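We shoot music videos in Dredport, mostly for bands making their first or second one, and we love it when people write in with questions! These are the ones that come up again and again.

## How finished does the song need to be?

Mixed, please, even if the master isn't back yet. We cut to the exact length of the track, and a chorus that grows by two bars after the edit means a lot of unpicking. Send a WAV if you have one.

## Can we shoot at our practice space?

Yes, and some of our favorite videos came out of practice rooms. The one for Hajji was shot start to finish in the room where they wrote the song, and it has so much life in it. Send Nighat Butt a few phone photos and the ceiling height - low ceilings are fine, we just bring different lights.

## What does it cost?

A one-day performance video is $1,210, with the edit and color included. A second location adds $300 if it's in town. Imthorpe counts as in town (it's ten minutes up the road and we like the bakery). 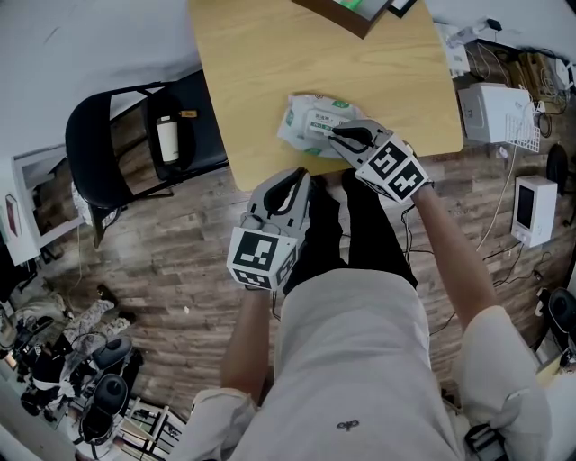

## Do we have to lip-sync?

Most singers do it for at least a few takes, and singing out loud over the playback looks far better than mouthing the words. If you hate the idea, tell us early and we'll plan around hands, instruments, dancers, whatever suits the track.

## How many people can be in a crowd shot?

Bring 20 friends or bring 400, we've had a great time with both. Over 50 we need a bigger venue and another person on crew, so the quote changes.

## When will we see a first cut?

Shamim Zaidi does all our editing and usually has something to show you in 2 weeks. You get two rounds of notes. Please put them in one email per round, with timecodes!

## Will you make vertical clips too?

Three come with every video. Bollix asked for nine and used every one of them, so if you want extras just say so before the shoot and we'll frame for it.

## Are you booking now?

We have dates open from April.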